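Cell two, brick sorting, September

Third go at teaching the arms to tidy up after themselves. I drive both by remote and the recorder keeps everything, including the bits I'd prefer it didn't. Fustum is the name of this task in the log. I wanted something grander and was overruled.

Rules as they stand: red in the black bin, orange in the left white bin, blue in the right white bin. One brick per gripper. No throwing – Chang-ho Ma asked me to put that in writing, so it's in writing. 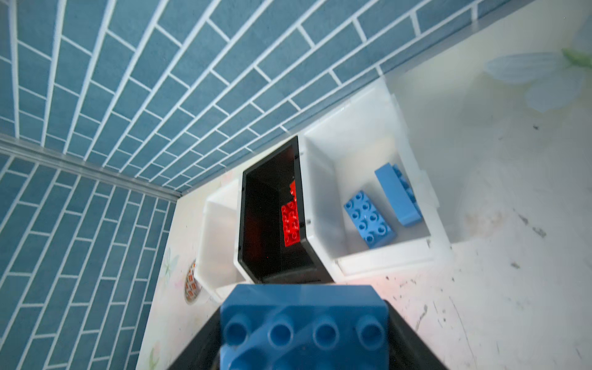
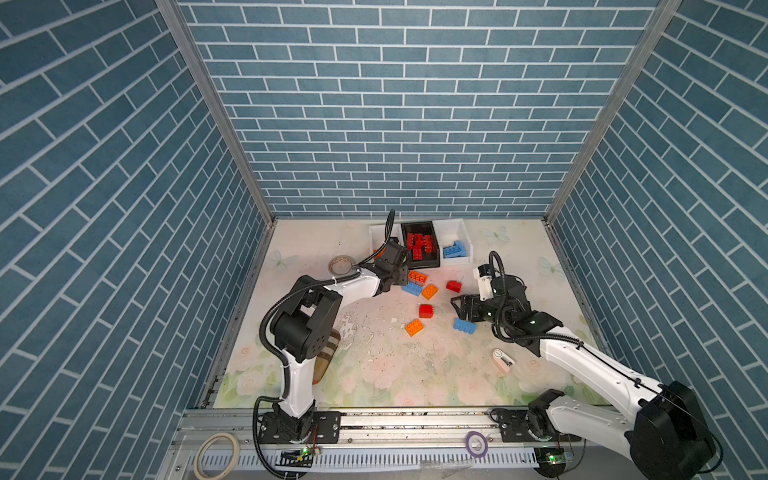
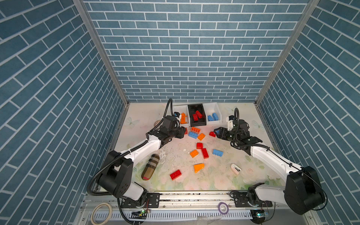
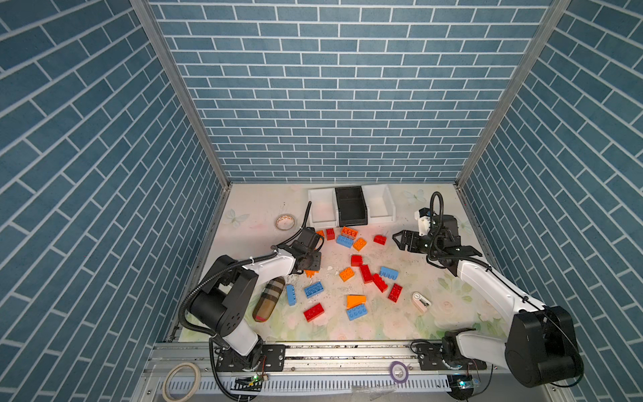

Notes from driving

Tally is 141 demos kept, 15 binned. Six of the binned ones were me closing the gripper on thin air with total confidence. The left arm is pleasant enough. The right one has a lag of its own and I end up leading it like a shy dance partner.

Orange wedges remain horrible. Approach from the flat end, go slowly, expect nothing.

The stapler and the brown thing stay on the table for all runs. The policy has to learn to leave them alone, and so does whoever resets the bricks.

Stop going in with both arms at once near the black bin. The cable loops are long and I'd like them to stay strangers.

To do

– Re-do demo 618, I sneezed on the controls
– Ask Chang-ho whether half-finished runs count as data or as cries for help
– Brush the crumbs off the table
– Slower release over the bins, bricks landing on edge are a pain to pick out again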